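Eken Sortierschale, flach, im Test

Ausführung: offen, ohne Deckel
Einsatz: Snackvorrat im Büro
Testdauer: 3 Monate

Die Eken ist die flachste Schale im Programm von Farden. Unter Nr. 1555 wird sie einzeln geliefert, stapelbar ist sie laut Datenblatt nur leer. Geprüft wurde mit gemischter Ware: Folienbeutel, gefaltete Papierverpackungen, Fruchtsnacks. Der niedrige Rand erlaubt den Zugriff von oben, bietet schräg stehenden Beuteln aber wenig Halt.

Bei dichter Füllung verkanten die Packungen gegeneinander. Der mintgrüne Beutel mit Blumenmotiv und der Aufschrift "春风十里" lehnt dann diagonal, der Aufdruck ist nur seitlich zu lesen. Beim orangen Fruchtsnack steht die Schrift auf dem Kopf. Wer nach Etikett sortiert, muss nachrichten.

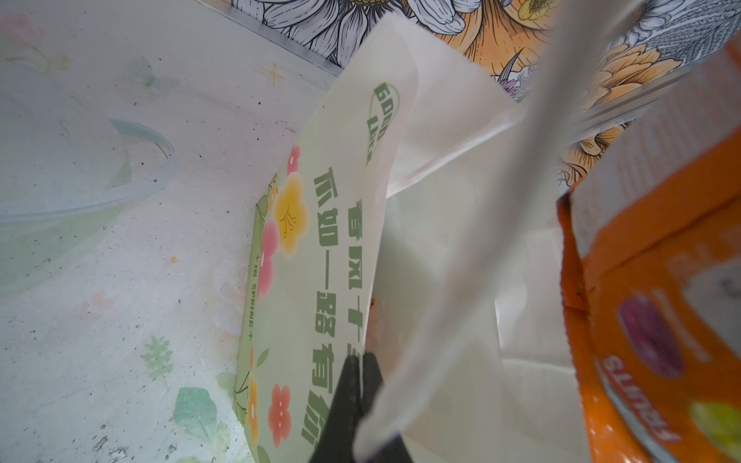 Vergleich mit der Moen

Die Moen hat einen höheren Rand und 4 feste Fächer. Beutel stehen darin gerade, breite Packungen passen nicht - hier ist die Eken im Vorteil. Die Trennstege von Clelgate lassen sich in der Eken nachrüsten, halten ohne Klebepunkte aber schlecht.

Wertung

Verarbeitung gut, Ordnung bei voller Schale mäßig. 3 von 5 Punkten.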